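About Dendance

Dendance is a small company that teaches robot arms to handle everyday objects. Our customers bring us a job, we show the robot how to do it, and we hand over the recordings together with a working set-up. We opened our workshop in June with one arm and two desks, and the arm is still in daily use.

What we do

Most of our work starts with a person doing the task. One of our operators picks up the object, moves it and puts it down while steering the robot, and the system stores every movement along with the camera pictures. We call each of these a demonstration. When enough good ones are in hand, we train a controller on them and try it on the same bench.

We use two ways of showing. In hand guiding, the operator holds the arm and moves it through the task. This suits slow work with a lot of contact, such as pressing a lid on or sliding a part into a slot. In remote control, the operator sits away from the arm and steers it with a smaller copy of it. Remote control takes longer to learn, but it keeps the operator's hands out of the camera's view, and most customers now ask for it.

Our operators train for 15 working days before their demonstrations go into a customer's set. They begin with plain pick and place and move on to tasks where the object has to be turned or passed between two arms.

The bench

The objects we practise with are ordinary ones: rolls of tape, boxes, bottles, pens, cable. A roll of tape makes a good first exercise. It can be gripped across the outside or by one side through the hole, and the operator has to choose one way and keep to it for the whole session. The gripper fingers we use for this are 3D-printed and ribbed, and the work surface is a plain matt green. 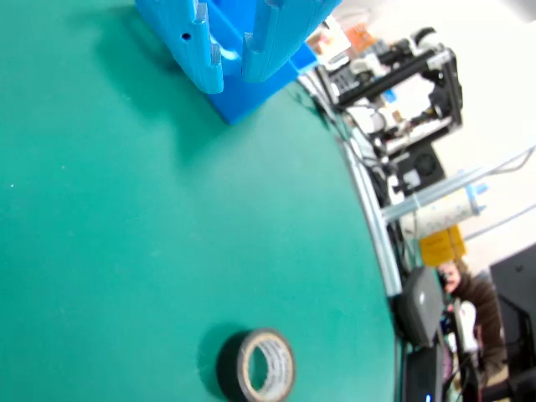 Our projects

Barrios was our first long project, a sorting task for a parts warehouse. We recorded 1189 demonstrations for it and threw out 152 where the grip slipped or the operator hesitated too long. The customer kept both sets, as the rejected ones were useful for testing.

Florkura is a plant nursery that wanted seed trays lifted and labelled. We delivered 458 demonstrations, all by remote control.

Nonel is our own recording software. It starts and stops each take from a foot pedal and lets the operator mark a bad one straight away. Customers who record on their own premises can use it under licence.

Who we are

Catinca Ursu founded the company and still runs the training of new operators. She worked in packaging machinery before that and does the first demonstrations on every new task herself. The rest of the team is split between the benches and the software.

Visiting and working with us

Visits are by appointment. If you would like us to look at a task, please bring several of the objects with you, including worn or damaged ones if the robot will have to deal with them. A first trial takes one day and you are welcome to steer the arm yourself.

Page last updated 27 March 2018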